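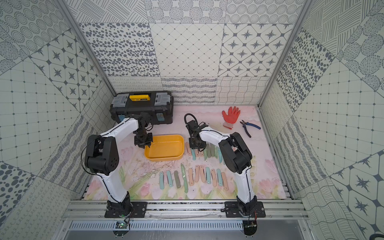 Courses > Automation for Small Shops > Part Two > Chapter 4

Print this page | E-mail this page

Chapter 4
Planning and Paying for a Two-Arm Bench Cell

If you have worked through the earlier chapters in order, you have by now picked a task, watched people do it for a good long while, and written down what you saw in plain words. You may also be itching to go shopping. Most of us are at this stage, and there's no shame in it - catalogs are fun to read, and a pair of robot arms on a bench is a far more cheerful thing to think about than a purchase order. All the same, I would like you to keep the catalog closed for a few more pages while we talk about money, and about the many small things that money has to be spent on before a robot does a day's useful work.

The chapter deals with tabletop cells, meaning equipment that fits on or bolts to a bench and handles objects a person could comfortably pick up in one hand. Larger cells, with floor mounting and fencing, follow the same reasoning but involve different suppliers and a good deal more paperwork, and they are taken up in Part Three.

What you should be able to do by the end of the chapter

Write a one-page statement of need that a supplier can quote against.
Separate the price of a cell from the cost of owning it.
Prepare a budget that includes the bench, the walls, the trays and the hours, as well as the arms.
Decide when to buy, when to rent, and when to wait another year.

The running case: Flemar

We will follow one shop through the whole chapter. Flemar, in the town of Ham, cleans, sorts and repacks folding knives and small hand tools that come back from retail stores. The knives arrive jumbled, in a mix of handle colors, and a few of them have come open on the way. Somebody has to lay them out, check that each is folded, and put them into trays for the packing table. The work isn't hard to describe and it isn't especially hard to do, but it is tiring on the eyes and the fingers, and the people who do it would gladly hand part of it over and spend the time on sharpening and repair.

The owners first thought of a single arm. They changed their minds after watching their own staff, who nearly always used both hands: one to steady a tray or hold a handle, the other to pick, turn or close. That observation cost them an afternoon and a pot of coffee, and it altered every line of the budget that came afterward. You will remember from Chapter 3 that I asked you to write down what each hand was doing. Now you can see where those notes get used.

Starting with the object

It is a very natural habit to begin a budget with the arm, the arm being the most expensive single thing on the list and the one that the salesperson wants to discuss. I would ask you to begin with the object instead, and to let the object choose the gripper, and the gripper and the reach choose the arm.

Take a folding knife. Closed, it is a slim, smooth handle with a pivot at one end, and it will roll or slide a little when it is nudged. Open, it is a good deal longer, it has an edge on it, and the place where a gripper should take hold has changed. A gripper that is perfectly happy with one may be clumsy or even unsafe with the other. If your objects come in more than one state like this, say so in the very first paragraph of your statement of need. Suppliers are used to being told about the tidy case. When the untidy case comes up after delivery, the bill for dealing with it is usually yours.

Flemar's statement said that knives would be presented in rows on a flat surface, handles roughly side by side, with no two stacked; that an open knife might appear in any row; that the tray was shallow, with a raised rim and rounded corners; and that other items, such as pliers or a work glove, might be lying on the same table. That last point came from the staff, who know their own tables. It proved useful in the quoting stage, when one bidder had to admit that its system expected to find nothing on the surface except the parts it had been taught.

The surface and the surroundings

A bench cell is a small room, and it pays to think about its floor and its walls. Side and back panels keep stray light and passing people out of the camera's view, stop a dropped part from sailing off the back of the bench, and give everyone nearby a clear sense of where the arms can go. They do not, on their own, make a cell safe. Treat guarding and stopping devices as a separate item, priced separately, and ask for the risk assessment in writing.

Think also about what the table is covered with. Plain gray surfaces make life easy for a vision system, and many shops quite sensibly choose them. Others prefer to train and test against busy patterns, on the table, the walls or both, so that the system doesn't fall apart the first time somebody changes the bench covering. Either approach can be defended. What matters for your budget is that coverings wear, get scuffed and collect crumbs of whatever you handle, and that replacing one may mean an hour or two of checking before work can start again. Put a spare on the list.

The rail or base that carries the arms deserves a kind word as well. It is common to mount both arms on one length of aluminum extrusion along the front of the bench, and it's an arrangement I like very much, for the simple reason that you can loosen, slide and retighten if your first guess about spacing was wrong. (It very often is!) Leave room in the plan for cable loops at the elbows and wrists. A cable that looks generous when the arm is folded up can be pulled quite tight when the arm reaches for the far corner.

Price and cost

Flemar asked for quotes in February and received two that were worth reading closely. The first, from Erkico, was a complete package: arms, grippers, mounting rail, control box, and a setup visit. The second came from Grellton, which offered the arms and grippers alone and left the rest to the buyer. Grellton's was the lower figure by a comfortable margin, and on first reading the owners were ready to sign.

They did the right thing, though, and wrote out everything the lower quote left to them. The rail, end plates and fasteners came to $469. Panels, corner posts, table coverings, trays and lighting came to $1,273. Neither number is frightening. What gave the owners pause was the line underneath, where they tried to put down the hours that their own people would spend fitting it all together, running wires, and learning to tell a loose connector from a bad one. They had no firm idea what to write, and so they left it blank, and a blank line in a budget is still a cost. You just haven't met it yet.

I won't tell you which quote they chose, as we come back to the decision in the worked exercise at the end of the chapter, and I would like you to reach your own view first. Either answer can be a good one. A shop with a patient, handy person on staff may do very well with parts and a plan. A shop where everyone is already stretched will probably be happier paying for the visit.

The costs that come back every year

Owning equipment is a little like owning a dog, in that the purchase is the cheap part. For a bench cell, the yearly costs generally fall under four headings, and you should have at least a rough figure beside each before you ask anybody for approval.

Wear. Gripper fingers and pads, cables at the moving joints, and table coverings. Ask each supplier what wears first, and what a replacement costs delivered to your door.

Attention. Cells need cleaning, checking and the occasional nudge. Name the person who will do it, and take those hours out of that person's other work on paper before they disappear in practice.

Change. A new handle shape or a deeper tray can send you back to teaching and testing. If your product mix changes every season, budget for it every season.

Software and support. Read the renewal terms slowly, including the part on what still works if you let the contract lapse.

A word on renting

Some suppliers will rent a bench cell by the month and credit part of the rent toward purchase. For a first project I am rather fond of this. You pay more per month than a loan would cost you, and in exchange you learn what your statement of need left out while the equipment can still go back. Do check who pays the freight, and whether anything you bolt on yourself has to come off again.

Before you read on

Take out the task notes you made for Chapter 3. On a clean sheet, describe the object in every state it arrives in, the container it goes to, and anything else that is likely to be on the table. Leave out the word "robot" entirely. If a friend who has never been inside your shop can read the sheet and then find the right objects on the right bench, it's ready to send out, and you can turn to Section 4.1, where we take the statement apart and put prices to it.

Contact the publisher | Copyright and permissions | Back to top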